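3.2 Circulação e escuta doméstica do repertório ligeiro

O corpus reúne 22 discos de música ligeira em vinil, provenientes do catálogo da editora Dumholm e de reedições posteriores da Durncombe. Seis deles conservam a capa interior original, com notas de autoria não identificada. A amostra exclui as coletâneas distribuídas por correspondência, cuja datação permanece incerta. Segue-se a classificação de Begović, que separa os arranjos orquestrais das gravações de efeitos sonoros comercializadas como curiosidade.

A leitura das notas de capa indica que as editoras concebiam estes discos para a escuta em casa, em simultâneo com outras tarefas – a cozinha é o espaço mais vezes mencionado, seguida da sala de estar.
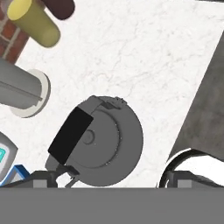
Figura 6. Bancada de cozinha em mármore branco, imagem gerada por computador.

A série Drulura afasta-se deste padrão. Os seus títulos recuperam valsas publicadas em partitura a partir de 1867 e dirigem-se a um comprador que já conhecia as peças. Os arranjos, assinados por Fujimoto, reduzem a secção de cordas e confiam a melodia ao órgão elétrico, opção que Begović considera de ordem económica. Os contratos consultados não permitem confirmar essa hipótese, embora registem sessões de gravação mais curtas do que as do restante catálogo. A questão é retomada na secção 4, a propósito das tiragens.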